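Gostura Institute for Applied Handling
Projects / Teaching by Demonstration / Gallery

Handling Printed Matter: Views from the Wrist

The Teaching by Demonstration project records how trained operators guide a robot arm through everyday handling work. The present gallery is drawn from the printed matter series, in which the arm is taught to approach, grasp and move magazines, booklets and folded sheets. The series was recorded in the Swanson Laboratory at the Institute's Ziminness campus and forms part of a wider program on soft and flexible objects. All views were recorded from the wrist, which is the position the learning software relies on most heavily when the fingers are near an object.
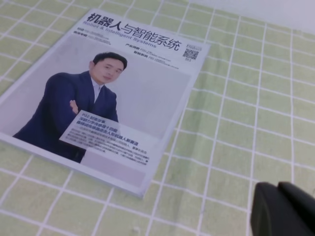
Reading time: 7 minutes

The magazine on the work surface carries the English subtitle "Robot & Intelligent Systems" beneath its Chinese title. The fingertips are well to the right of it and are not in contact with the paper.

Magazines were chosen for the series on account of their weight and their behavior. A bound magazine is heavy enough to sag, thin enough to slide away from a careless grasp, and likely to open when lifted from the wrong side. Operators are asked to lay it down at a different angle before each demonstration, so that the software does not learn a single fixed starting position. Covers with large portraits and dense text are used alongside plain ones. A patterned mat is laid over the table for all work in this series.

Two methods of teaching are in use at Ziminness. In the first, the operator stands beside the arm and moves it by hand while the joints are left free. In the second, the operator sits at the Skesport control desk and directs the arm from a distance with a pair of hand levers. Hand guidance gives a good sense of contact and is preferred for new staff. Remote control keeps the operator's own arms and shadow out of the recorded views, and it has become the usual method for longer sessions.

The series currently holds 1863 demonstrations. Of these, 1011 were recorded by remote control and the remainder by hand guidance. A further 259 attempts were set aside during review and are stored separately, with a short written note on each one.

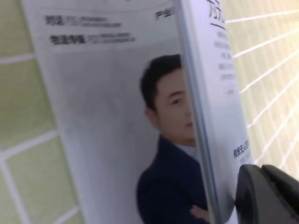
Grasping a flexible object calls for patience on the part of the operator. The fingers should meet the paper near an edge, close slowly, and pause before any lifting begins. If the pages bend, the operator is to continue with the motion as long as the grasp remains secure – a bend is normal behavior for the material and belongs in the record. Corrections are welcome as well. An operator who notices a poor grasp may open the fingers, move back and begin the approach again without stopping the recording, and such passages have proved useful in training.

Operators are reminded that the object will often fill much of the wrist view at close range and hide the surface beneath it. Decisions at this stage should be made from the wrist view alone whenever it is safe to do so. A person who watches the table directly may react to something the software has no means of detecting, and the resulting demonstration is then difficult to learn from. The Skesport desk includes a screen for this purpose, placed at eye level. Staff who wear reading glasses may wish to adjust its height before a session.

Sessions are limited to one hour, followed by a rest period. Fatigue shows first in the closing of the fingers, which becomes abrupt, and later in the path of the arm. Supervisors review the recordings each afternoon and may ask for a task to be repeated the next morning. 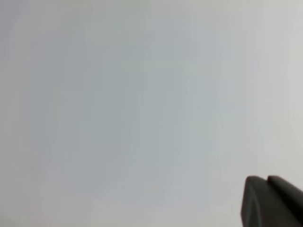

Each demonstration is kept whole, from the moment the operator takes control until control is released. Travel between positions is included, as are pauses and passages in which no object is in view. Earlier work at the Institute removed these passages to save storage space. The practice was ended after reviewers found that arms trained on shortened recordings were prone to hesitate when the object left the view, and would at times close on nothing – a fault that had not appeared in the full-length material.

Lighting and exposure are left as they are found in the laboratory. Views are not sharpened or corrected in color before they are stored, and the images in this gallery are presented in the same condition. Softness at close range is to be expected from the lens in use.

A demonstration is accepted when two reviewers agree that the task was completed as instructed. Each accepted recording is filed with the teaching method, the type of object and the session number. The name of the operator is not kept with the file.

Access and visits

The printed matter series is available to partner institutions on written request. Requests should state the intended use and the name of the supervising department. The Swanson Laboratory receives visiting groups in August, by appointment, from 10 a.m. Groups are limited to seven persons, and visitors may try the hand guidance method under supervision. The Skesport desk is open to trained staff only.

Related galleries: Folded Cloth; Cups and Lids; Cable Routing

Return to Teaching by Demonstration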